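Stitch Gauge and Relaxation in Hand-Knitted Swatches: Effect of Needle Material and First Wash

Textile Structures II, final project report
Idalina Gouveia and Rosário Louro
Submitted May 13, 2021

1. Purpose

Knitting patterns state a gauge, usually as stitches and rows over a 4-inch square. Many knitters find that a finished garment does not match the size predicted by their swatch. Two causes are often named: the needles used, and the change in the fabric after the first wash. We set out to measure both under fixed conditions, using two knitters, two yarns and two needle materials.

The question of which yarn is better for garments was left out. We did not test wear, pilling or color loss.

2. Materials

Two yarns were used. Vomivine is a worsted-weight wool, spun as a three-ply. Lillano is a wool and cotton blend sold for the same needle size. Both were bought as single-lot cones so that dye lot would not be a factor.

Needles were US 8 (5 mm) straights, one pair in bamboo and one pair in coated aluminum. The diameter of each needle was checked with calipers at the tip end, the middle and the cap end before use. One aluminum needle was slightly undersized near the cap and was replaced.

Swatches were washed in Prasta, a no-rinse wool wash, at the dilution given on the bottle.

3. Method

Each swatch was worked in stockinette over 36 stitches, with a garter border of four stitches on each side and six rows at top and bottom. We used a long-tail cast on for all swatches. An early trial with a knitted cast on gave a loose lower edge that spread during blocking, and those pieces were unraveled and the yarn discarded.

Both knitters work in the continental style. Gouveia tensions the yarn around the index finger only; Louro wraps it around the little finger as well. We kept our usual habits, as a forced change of grip would have added its own variation.

Swatches rested flat for 24 hours before the first measurement. They were then soaked for 20 minutes, pressed in a towel without wringing, and laid out to dry without pins. The second measurement was taken after 48 hours of drying.

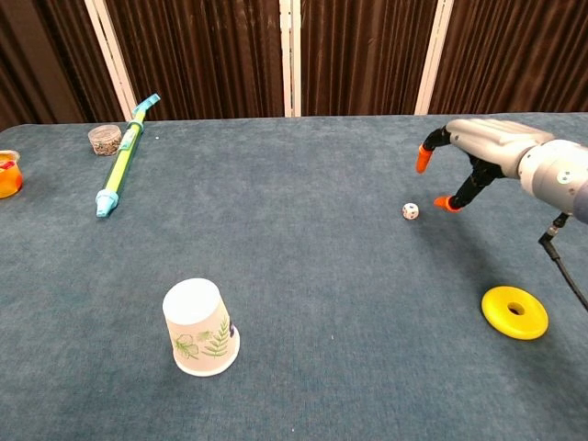

Figure 1. Covered table, with curtain behind.

Stitches were counted across the center of each swatch, away from the borders, with a steel ruler laid along a row. Each count was made once by each of us and the two values were averaged. Where we differed by more than half a stitch, both counts were repeated. Counting on the dark Lillano was slow — a strip of white card under the fabric helped.

4. Results

We completed 13 swatches. Twelve made up the planned set, covering each combination of knitter, yarn and needle, with the wool combinations worked twice. The last was a repeat of Louro's Lillano swatch on bamboo, made after we found a dropped stitch in the first.

Needle material had a small effect. Gauge on aluminum was looser than on bamboo for both knitters, with the larger change in Gouveia's work. Row gauge moved less than stitch gauge.

Washing had a greater effect than needle material. The Vomivine swatches widened and lost a little length. The Lillano swatches grew in both directions, and the purl side became visibly more even.

The difference between the two of us was greater than either of the above. Louro's fabric was tighter in every pairing, before and after washing.

5. Discussion

The results support the common advice to wash a swatch before measuring it. They also suggest that changing needle material partway through a garment is a risk for a knitter with light tension.

The sample is small. Tension also seems to drift with practice: our December trial pieces, which are not part of the results, were noticeably tighter than the swatches made later. We did not randomize the order of knitting, and should have. All bamboo swatches were made first, so some of the needle effect may be drift.

A swatch hangs under almost no load, while a sweater carries its own weight from the shoulders. We had planned a hanging test using the Caldeira cardigan pattern but ran out of time after completing the back panel.

6. Further work

A repeat should alternate needles between swatches and include at least one knitter who throws the yarn with the right hand. Hanging each swatch with a clipped weight for a week would give a first estimate of vertical stretch. The remaining yarn and the labeled swatches are stored with our project notebook.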